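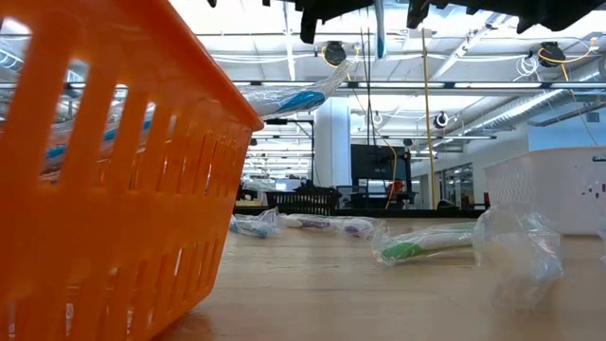 **Data collection notes, Thursday, November 19, 2020**

The Pernik team has moved on from rigid blocks to items in clear plastic wrap. Toothbrushes are the first set. The target is 2000 recorded examples before the next training run, and Orysia Prokopenko is keeping the tally.

Wrapped items were left out of the August set. The policy trained on that set does well with boxes and poorly with anything shiny or soft. Wrapping crinkles, throws glare back at the cameras, and changes shape when it is squeezed.

Operators work in shifts of 4 hours. Between episodes they lay the toothbrushes out again at new angles, and they are asked not to make the layout tidy. Baskets may be shifted a little as well.

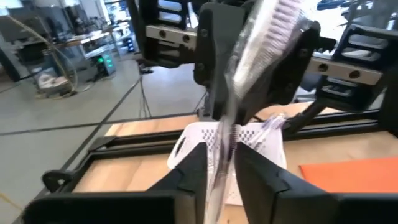 Two-arm grasps are logged under their own label. With both grippers on one package, the timing of the release matters more than the grip, and Florin Tudose wants enough of these to train on separately. Please don't merge them with the single-arm picks.

Failed attempts stay in the data. Mark them as failed and keep going — a dropped package followed by a second try is useful to us. Only delete an episode if a camera stream is missing.

Svitlana Mykhailiuk has updated the labeling guide, which now runs to 12 pages. Read the part on partial grasps before your next shift. Questions about the schedule go to Volodymyr Kravets.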